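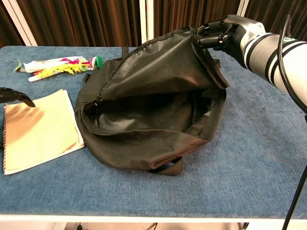 Bag packing on the carpeted table, with the right hand holding the backpack open by its rim.

Csaba Vincze plans equipment purchases for the handling laboratory at Trindasden, and by his own account most of that work is done in a spreadsheet with the arm list price in the top row. He would like people to look further down.

"The price of the robot is the figure everyone asks for," he says. "It was the easiest one to get. We had it in a day. The rest took us until October."

The rest, in the plan for the second station, covers spare fingers, cabling, curtains and their frame, table coverings, a stock of household items and the hours of the people who run the sessions. Vincze budgets by operating hour and sets the first year at 330 hours. He arrived at that by taking the hours the first station was booked and removing those lost to faults and resetting.

Soft goods are the reason the hands take up so much of the sheet. A backpack has to be gripped by a thin edge of fabric and kept open while the other hand does something else.

"A two-jaw gripper is cheaper and it lasts," Vincze says. "We costed one. It would do boxes and tubes. For a bag I want fingers that curl over the rim, and fingers have joints, and joints wear."

The plan allows for a hand inspection every 50 hours. Noémi Pálfi, who maintains the first station, asked for that interval and got it after some argument. The supplier, Borbély, had proposed 200.

"Two hundred may be right for their test bench," says Pálfi. "Fabric sheds. Fibres get into the joints. I would sooner lose a morning than a finger."

She also had the cable line rewritten. In the first draft, cables were a single sum under sundries. They now have their own row, with a spare of each type kept on the shelf, and a delivery time of 12 weeks entered beside the ones that have to be made to length. A cable that runs outside the forearm is simple to replace, she says, but it must have enough slack for the full reach of the arm, and slack can catch on things. She wants the routing agreed before the order goes in.

The table covering was a smaller matter. Carpet was chosen over bare board on grip and noise, and the plan treats it as a consumable. Curtains are budgeted once and are not expected to be replaced. Vincze obtained quotations for both from Husolwood and took the lower of two grades in each case.

On leasing, he is undecided. The Zerkthorpe site leases its arms and buys its hands, which keeps the first payment down but leaves two contracts and two sets of terms on damage.

"If a finger breaks and the wrist is marked as well, who pays for the wrist?" he says. "I asked both parties. I have one answer so far."

The order for the second station is held until he has the other. Pálfi has asked that the spare fingers be bought in the meantime, under the existing maintenance budget, and that request has been approved.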